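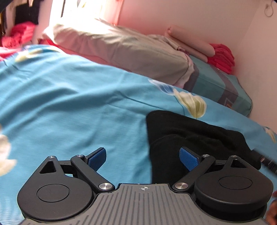 Six months in, and the folding still isn't what people complain about, one of the housekeepers told me over coffee. It's the schedule! At Fondow, a guesthouse with 30 beds, she used to do rooms in whatever order she liked. Now Patora, the software that came with the new system from Lenz, hands out the list every Friday.

I went in expecting grumbling about lost jobs (guilty). What I got was shop talk. Stray socks, pillows, which duvets bunch up. The crew gets $300 extra a month for teaching the thing how to pick up and fold, and they argue over technique like cooks. Two of them want the schedule back, though, and they've already written to Fisa, the owners.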